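Shop tips, concrete edition. Small pours mostly. Adding to this as I go so the order is no order.

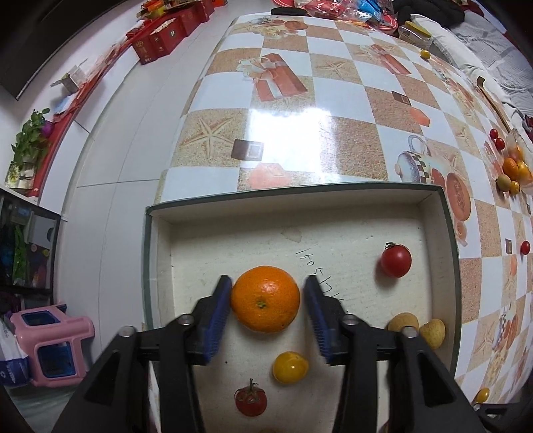

*Tangerine, cherry tomatoes and two small potatoes in a box lid.*

**Before you mix**

Count bags the night before, not with the mixer running. An 80 lb bag gives you 0.6 cubic feet. So a 3x3 pad at 4 inches is 3 cubic feet, five bags, buy six. Return the extra one if you keep it dry. Nobody at the store will take back a hard one.

Store bags off the floor. Two scraps of 2x4 and a sheet of plastic over the top. A garage slab sweats more than you'd think and the bottom bag goes lumpy first. If you can squeeze the lumps to powder it's ok for setting a mailbox. If you can't, toss it.

Check the forecast for the night, too. Cold nights below 40 slow everything way down.

**Forms**

- Screws, not nails. You have to take the thing apart later and hammering on green concrete chips the corners.
- Oil the boards. Real form oil if you have it, I use the Plunance stuff in the gallon jug. Thin coat, wipe off the puddles or you get brown stains.
- Stakes on the OUTSIDE. Yes I've done it the other way.
- Stake tops below the top of the form, so the screed board slides right over.
- Check diagonals. Then check them again after you fill in dirt behind the boards, they move.
- Pitch away from the house, 1/4 inch per foot. String and a line level is plenty for a small pad.

**Water**

Most bad slabs I get asked about were too wet. Hold back a quart, mix, look, then add it in splashes. You want it to hold a ridge when you drag a hoe through. If it levels itself like soup, put more dry mix in.

Put most of the water in the mixer first, then the bag. Less stuck to the back of the drum.

Wear rubber gloves the whole time. Wet concrete burns, and you don't feel it till supper. Knees too, if you kneel in it. Dust mask when you dump the bag.

**Placing and finishing**

Dampen the gravel first, no puddles. Start in the far corner and work back to where the mixer is. Chop along the forms with a shovel or tap the boards with a hammer, gets rid of honeycomb on the edges.

Screed, float once, then leave it alone. Go eat something. Come back when the shine is off the surface and your boot leaves a dent of 1/4 inch or so. Troweling while theres water sitting on top is how you get a dusty, flaky surface next spring.

Broom finish for anything outdoors. Steel trowel looks nice and is an ice rink in January.

Cut joints every 8 to 10 feet on a 4 inch slab, a quarter of the depth. So 1 inch deep. Grooving tool while it's wet, or a saw the next day.

**Curing**

7 days under plastic or wet burlap. Weigh the edges down all the way round, wind gets under one corner and the hole sheet's in the neighbor's yard. Light foot traffic after a day. Keep the truck off it a good while longer, I wait a month.

The bags we use say 3,000 psi. That's the number at 28 days, if you cured it. Not on Friday when you poured it Wednesday.

**Cleanup**

- Rinse tools before you finish the last edge, not after. Bucket and a stiff brush.
- Toss a couple shovels of gravel and some water in the mixer and let it run while you pick up. Cleans the drum.
- Do not rinse into the street drain. Dump on the gravel pile or a sheet of plastic, let it set up, break it, trash it.
- Wipe the outside of the mixer with form oil before the next job.
- Dried splatter on trowels: soak in plain vinegar, scrape, rinse, dry, oil.

**Odds and ends**

Cord: 12 gauge for the mixer, as short as will reach. The long skinny orange one drops the voltage and the motor gets hot.

Old mixer paddle loose? Bolt and lock washer from the Kershaw bin, grade 5, don't use the soft ones.

Anchor bolts: tape the threads before the pour. Set them while it's still plastic, wiggle a little, check with a square.

Patching a chip on a step: wire brush, wet it, slurry coat of cement and water brushed on, then the patch mix right away before the slurry drys. Prop a board against the face with a brick.

Yard on the Cundley road sells broken pallets of block cheap, ask at the side window. Bring your own straps.

Next up, rebar chairs and tying wire. Need to dig out the good pliers first.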